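Danuta Nowicki
July

We use cookies to remember your settings. Accept / Manage

Spent the morning comparing two end effectors in the simulated bathroom, so I'm putting the notes up as a thread. One is the Lavum hand, five fingers. The other is the Flurow gripper, two pads and a wedge-shaped shell. Same arm, same controller, same task list.

The controller is Skulard, default gains. I left them alone on purpose. I've had too many comparisons where the hand I liked got the better tuning.

Each one gets 30 attempts per task. Tasks are: drive in, pick up a paper item, set it down, pick up a soft item, set it down. A drop counts as a fail. So does taking longer than 27 seconds.

First job is always the wrist camera. I check it with the arm parked low, before anything is allowed to move. 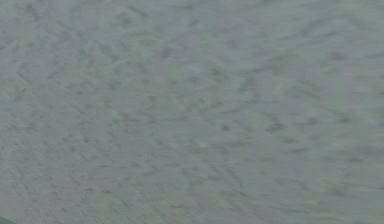

The stream goes over the same link as the joint commands, and I'd set the bitrate too low last week. Put it up a step and the controller started missing its deadlines. Put it back down. For now I'm living with the lower one and doing the fine positioning from joint angles.

Worth saying that the depth stream copes better than the colour one at that setting. I don't know why yet. Sowa has its own encoder and I haven't looked inside it.

Latency from stick to joint is 125 ms with both cameras on. Fine for driving, a bit slow for closing fingers on something.

Next thing was clearance. The bathroom model is tight for this base, and the Flurow shell is longer than I'd like. I drive each one in three times with nothing in it and log every contact. 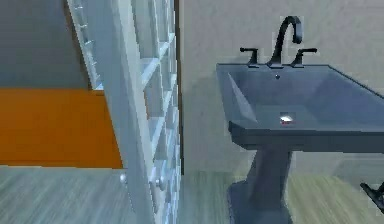 Does the longer gripper need a different approach path?
It needs a wider turn at the start. After that both of them can follow the same waypoints, and I keep the wrist tucked until the base has stopped.

Contacts with the Flurow: 10 over the three runs, mostly light. The Lavum had fewer but one of them was hard enough to trip the torque limit, so I wouldn't call it the winner on that.

I've turned the collision margin up a notch for both. It costs a bit of time on every run and I'm fine with that.

Then the picking. Paper items are awkward in simulation because the contact model treats them as stiff. You close on one and it either stays put or shoots off sideways. 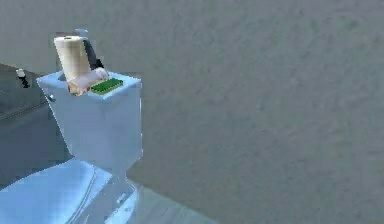 The Lavum hand wants to grip low, and that's my main complaint about it. The planner picks a grasp height from the middle of the object and the fingers end up under it. With the toilet roll standing on the tank lid, they curl around the bottom and look partly sunk into the lid, with the green pad right up against the knuckles. So the collision shape for the lid needs checking before I trust any of the force numbers. I'll raise the grasp height too and run that task again.

Flurow on the same task doesn't have this problem. Its pads come in level and stop where you tell them. What it can't do is adjust once it's closed. If the item is off centre it stays off centre.

Soft items are nearly the other way round. The hand spreads the load and the two pads pinch. I'd want another full set before saying that with any confidence.

Cabling and mounting don't matter in sim, obviously, but they will later. The Flurow is lighter on paper. The Lavum needs a second power line.

If you're choosing today and mostly handle rigid things, I'd get the gripper. For mixed household stuff I'd wait until I've sorted the lid and rerun.

Someone asked about swapping Skulard for Sowa's controller. It's on the list. Changing it halfway through would spoil the numbers I've got.

Settings file goes up once I've taken my paths out of it.

Contact | © Danuta Nowicki | Back to top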